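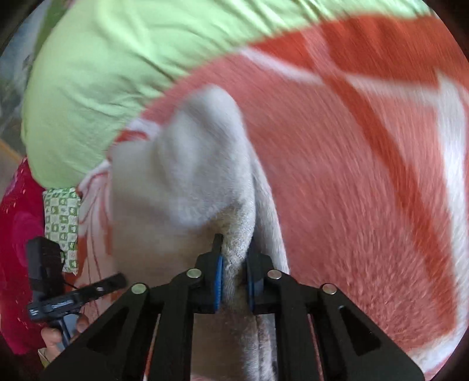 Fleece or wool for a cold bedroom? Pilling, static and the great doona debate

Reading time: 4 min

gumboot_diaries
We've moved into an old weatherboard place outside Pellow and the bedroom is cold enough to store meat. I own one doona, elderly, and a pile of polyester fleece blankets that have gone bobbly after two winters. My partner wants to spend $689 on a Virk wool blanket, queen size. I think for that money the sheep should come round and tuck us in. Is wool really that much warmer, or am I being asked to fund somebody's colour palette?

tintop
Wool, every time. Mine was my nan's and it'll see me out. Fleece is a jumper that gave up.

Marrow_and_Mash
Disagree with tintop, as is my habit. Fleece is light, it dries on the line in an afternoon and the dog can be sick on it without anyone having to ring a specialist. I've got two from Stovus that cost less than a takeaway and they've done six winters. Yes they pill. So do I.

gumboot_diaries
The dog is a factor. He considers all bedding to be his and lets us use the edges.

fourthgear
Before spending anything, what's under you? People pile stuff on top and then lie on a freezing mattress wondering why their kidneys hurt. A wool underlay did more for us than any blanket. Ours was a Gulari one, bought on clearance in a colour they called oatmeal and I'd call old bandage.

tintop
Underlay is good advice. Still wool though. I rest my case.

Marrow_and_Mash
You never rest your case, you carry it from thread to thread.

saltbush_sue
On the pilling: wash fleece inside a pillowcase, cold, gentle, no fabric softener, and keep it away from towels. Towels are the villain. Peg it out and don't go near the dryer, the heat makes the fibres go crunchy. For the bobbles you've already got, a cheap battery shaver works well if you lay the blanket flat on a table and go slowly. I did mine on my lap in front of the footy and put a hole in it during the third quarter.

gumboot_diaries
I have been washing them with the towels. At sixty. With softener. Apparently I've been running a pilling program.

kero_heater
Can't believe we've got this far and not mentioned draughts. Old weatherboard, bare floors, I'd bet the gap under your bedroom door could pass a cat. Door snake, heavy curtains that reach the floor, then have another look at the blankets. You might save yourself the $689.

fourthgear
Agree with kero, except curtains want a pelmet or they just pour cold air down the back of your neck. I'll die on this hill, warmly.

kero_heater
Pelmets are ugly.

fourthgear
So is your electricity bill.

saltbush_sue
One thing nobody's asked is weight. My mum can't stand a heavy blanket on her feet, and my husband can't sleep without one. We ended up with separate bedding on the same bed, which scandalised the in-laws and fixed most of our marriage.

tintop
If you do go wool, don't pay full price. The farm supplies place has greys, about 800 grams per square metre, scratchy as a terrier but put a sheet under and you'll never know. Air it on a dry day, wash it once a year if you must, and keep it away from moths.

Marrow_and_Mash
Ah yes, moths. Remind me what moths think of polyester?

tintop
They have standards.

gumboot_diaries
Right, update. Checked under the door with a torch and kero_heater would have won that bet. Have made a snake out of a trouser leg and rice, which the dog has already killed once. Fleeces have been rewashed on cold and two of them look nearly respectable. The worst one is his now. We've ordered an underlay and agreed to talk about the Virk in October, when it'll be too warm to care and possibly on sale.

kero_heater
Rice will bring mice. Use sand.

Marrow_and_Mash
Sand will bring sand.

saltbush_sue
Old stockings stuffed with fabric scraps. You could cut up that worst fleece for it, if he'll give it back.

gumboot_diaries
He will not.

This thread has been viewed 2434 times.

We use cookies to keep you logged in and remember your settings. By continuing to browse the forum you accept our cookie policy.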